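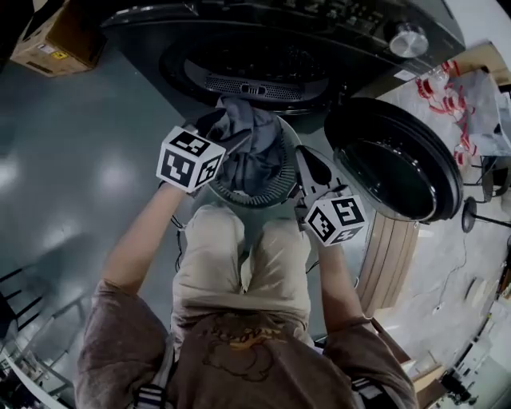 About us

Domine is a small company that collects examples of household work for robots. We started in May with two people, one washing machine and a pair of hand-held grippers. Our customers are teams who train robot arms and who need many hours of ordinary work, done by a human, with a gripper in place of the fingers.

Our founder is Rosalinda Castillo. Before Domine she was teaching industrial control for many years, and she always told her students that a machine which handles only hard and flat things has not yet seen a home. Clothes are soft, they fold over themselves, they hide their own corners. For this reason we chose laundry as our first subject and we are still staying with it.

What we do

Our operators do the task with two grippers, one in each hand. Each gripper carries a white cube with printed markers, and from these markers our software calculates where the tool is in space and how it turns. Cameras are on the grippers and on the head of the operator. When a session is finished, all the recordings are put on one common clock, and only then we call it an example.
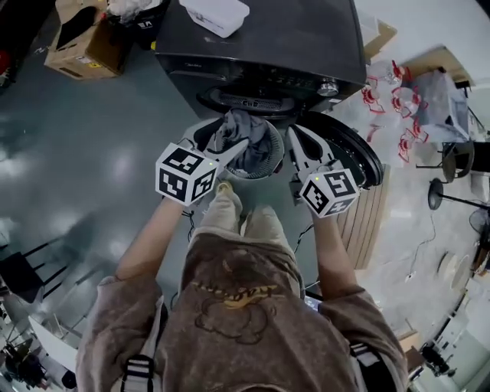

Unloading the washer with both grippers, seen from the head camera.

One example is one full task from the start to the end. For unloading, it begins with the door closed and it ends when the last piece is in the basket. If the operator drops a sock and picks it up again, we keep it. Our customers asked for this, and we agree with them - a robot will also drop socks. We remove an example only if the markers are lost for too long or if one of the cameras stopped.

Up to now we delivered 2,258 examples in our laundry set, which has the name Tumeck. Of these, 559 are only unloading. The rest is loading, sorting by color, and folding of towels and shirts. A second set, Cetik, is about kitchen drawers and shelves, and it is in preparation.

How we work

A new operator practices for 2 weeks before the first recording is counted. In the beginning everyone moves too fast, or turns the wrist in a way that no robot arm can follow. Pacita Cruzado leads the training. She watches every practice recording together with the operator and stops it where the hand did something strange.

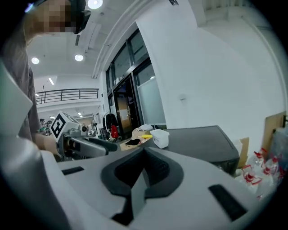 The software side is the responsibility of Jericho Javier and Rawan Semaan. Jericho wrote the program that reads the markers, and Rawan checks the quality of each delivery. She has a list of nearly 70 points, starting from simple ones such as the correct clock time, and she does not sign before all of them are closed. Sometimes this makes us late by a day. We prefer to tell the customer in the morning that we are late.

Blair MacKinnon speaks with customers and also plans the recording days. If you write to us, most probably Blair will answer you.

People and privacy

Every operator is an employee with a contract and is paid by the hour, not by the number of examples. Faces are made unrecognizable before the data leaves our building. Any person who works with us may ask that his or her recordings are taken out of the set, also later.

Working with us

We deliver complete sets or we record a task by your wish. For a new task, please send us a description of your gripper, the opening width of its fingers, and what the robot should do in the end. We usually make a small trial delivery first, so both sides can see if the data is useful. Owino, our tool for viewing the recordings, is included with every delivery and needs no separate license.

We are also looking for operators. Experience with robots is not necessary, patience with towels is.

Page last updated: 2024-12-29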